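Workshop notebook, Drurside
July 1, 2022
Finish tests on kitchen wood, continued

I write this in the evening and the bench is not yet cleaned, so the order is the order in which I remember the things. The question is still the same one. Which finish do we use on wood that lives near the sink, is wetted every day, and is never wiped as the customer promises to wipe it?

Test pieces are from the Etthorpe beech, board 2921, the same board for all of them. The ash from the spring I have put aside. It took the oil so unevenly that I could not compare one piece with another. 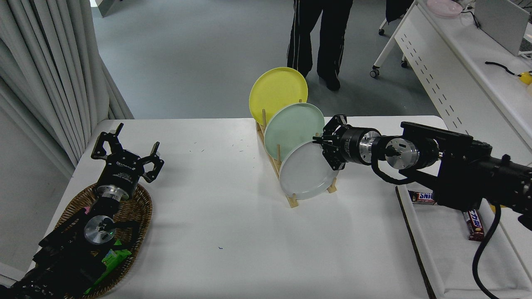
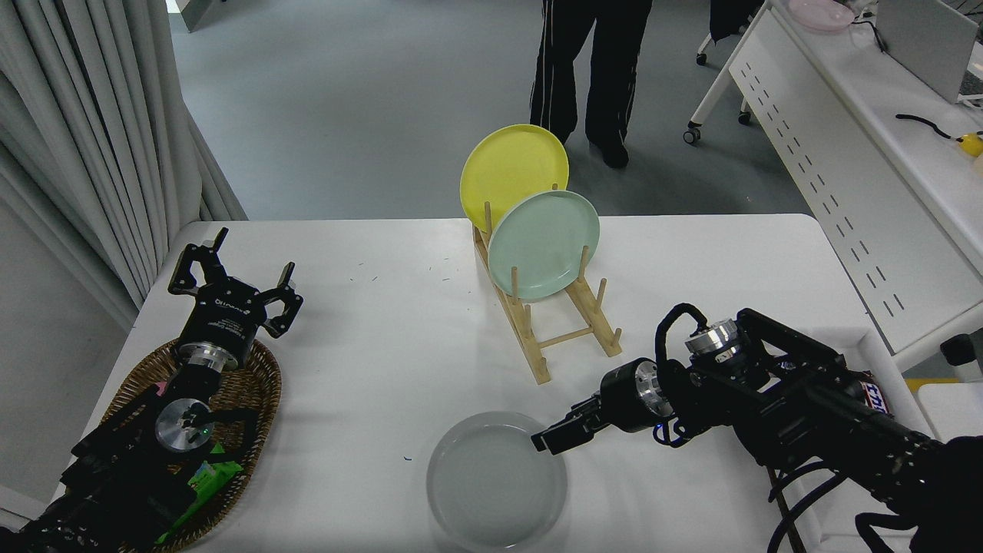 Wooden rack with the yellow and the mint green plate standing in it.

Preparation. All pieces sanded to 240, then wetted with a sponge, left to dry, and sanded again by hand with the used paper. I did the wetting twice on half of the pieces. After the second wetting the grain still stood up, less than the first time, but one feels it with the thumb. Until now we wet only once in the shop and then we are surprised when the customer says the wood became hairy. I think we should wet twice on everything for the kitchen, also if it costs us half a day more. Italo does not agree, see below.

Dowels were the worst, as before. The end grain at the top of a peg drinks oil until one loses patience, and then it looks dry again the next morning. I stood a few offcuts with their ends in a saucer of oil for 40 minutes and these look much better than the brushed ones. It is a messy way of working and I must find a tray with a lid.

Santoro oil. First coat thin, wiped off with cotton after a quarter of an hour. Second coat after one night. The smell was gone sooner than I expected. The colour is warmer than the raw beech, a bit of honey in it, and I like it, but beside a white wall it could look yellow. Water drops stay round on it when it is fresh. After the soap test (warm water, washing-up liquid, soft brush, dried standing) the drops became flat on the edges first. I had the same result with the flat pieces and with the round ones, so it is not the shape. On the edges I sand too much, and the oil film there is thinner. This must go on the bench card: one more coat on all edges.

Fukton wax. I wanted to like it and I do not. It is beautiful for one day. With the warm water it went white in the places where the water stood, and the white did not go away completely when it dried. Over the Santoro it behaves better than alone, but then what do we need it for? I will keep the tin for the boxes and the picture mouldings, which do not see water.

Raw, no finish. I must be fair and write that the raw piece was not so bad. It became grey where the foot stood in the water, and it is rough, but it dried the quickest of all. Senga said this already last year. She has a raw beech board from her mother at home, and it is scrubbed with salt, and it is older than I am. For a board I believe her. For something with glued joints I am afraid of it, as the wood moves more and the glue must hold everything.

Glue joints. Pegs in drilled holes, waterproof glue, a tight fit and a looser one. I put the samples in the bucket over night and then by the window. The tight ones: no movement that I can feel. One of the loose ones turns if I hold it with the pliers, the others not. The drill bit we used for the loose ones is old and cuts an oval. I threw it away so that the discussion about it can stop.

There is one thing I did not think about before. Where the glue comes out of the hole and I wipe it with the wet rag, the oil does not go in, and a pale ring stays around the foot of the peg. It was invisible until the first coat. On three samples I oiled the rail before I glued, with tape over the holes, and there is no ring. But the tape is slow. Perhaps a wax crayon around the hole would do the same. To try.

Feet. Any wood which stands directly on a worktop stays wet underneath, this is clear from all the samples. I lifted one set by a thin strip and it was dry the next morning when its neighbour still was dark at the bottom. The slope should be small. With too much slope things slide together at the low end, and then they touch and do not dry.

Talk with Italo Sorrentino after lunch. He finds the second wetting unnecessary if the last sanding is done with fresh paper instead of used paper. His reason is that the worn paper presses the fibres down and they only wait for water to stand up again, while fresh paper cuts them off. It sounds correct to me. I will make two rows, one in his way and one in mine, and Senga Galbraith will feel them without being told which is which. She has the best fingers in this shop.

He also asked for the cost. One tin of the Santoro, 1000 ml, will go far if we wipe properly and do not pour. I did not weigh the tin before I began, which was stupid. Next time weigh the tin, weigh the rags, and write both here.

The rags. I found one folded in the bin again. I have written it on the door and I write it here as well: oily rags are to be opened flat and hung outside on the wire, or put in the bucket with water. They can burn by themselves. Please.

Correction to the last entry: I wrote there that the pieces on shelf 2 had three coats. They had two. I looked at the pencil marks on the back and there is no third one. The result for these is then better than I believed, and the sentence where I complained about the oil should be crossed out.

To do
Sanding rows, fresh paper and used paper
Lid for the dipping tray
Ask at Etthorpe if there is more from the same log, or at least the same colour
Bench card: edges one coat more
Wax crayon around the holes
Leave the soap test samples on the window side until the end of July and do not move them. If somebody needs the sill, take the sill in the office.

Senga asked if the smell of the oil can go into the food. On the samples older than a week I smell nothing, but I work with it all day and my nose is not a good witness. She will take one home and put bread on it.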